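Sesville Home Water Savings Program
Progress report to the Brunet Fund, period ending December

Work done in this period

The program replaces old toilets and leaking fill valves in rental homes in Sesville. Our target for the full grant is 512 homes. Sign-up was slow in the early weeks and picked up once the notice went out with the water bill. Landlords now make up most of the new requests.

Flolluvmont supplied the fixtures under the price agreed in the spring. One shipment came with the wrong supply lines and was sent back, and 46 homes had to be moved to later dates. All of them have been rebooked. Provavside continues to do the installation work and sends us its job sheets at the end of each month.

Budget

Spending is within the approved lines. We paid $3,003 for disposal of old fixtures, more than planned, after the county transfer station raised its fee. We covered the difference from the printing line and are not asking for additional money. A further $500 is held back for repeat visits and has not been touched.

Tenant information

We rewrote the tenant handout. The old one ran to four pages and used terms that plumbers know and tenants do not. The new one is a single sheet — how to check for a silent leak with food coloring, where the shutoff valve usually is, and which number to call. It also asks tenants to clear the tank lid before the installer arrives, a step that was missing from the old version. 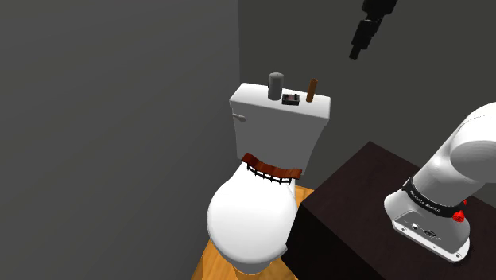
Reader comment received on the draft handout: The dye test is easy enough, but please say how long to wait before looking in the bowl. I gave it two minutes and thought we were fine. My neighbor left hers a lot longer and found the leak. Also, larger print for the phone number.

Both changes will be made before the next print run.

Next period

We will finish the rebooked homes first, then start on the two apartment blocks north of the rail line. Access to those buildings still has to be agreed with the owner. Meter readings for the first group of homes will be included in the next report.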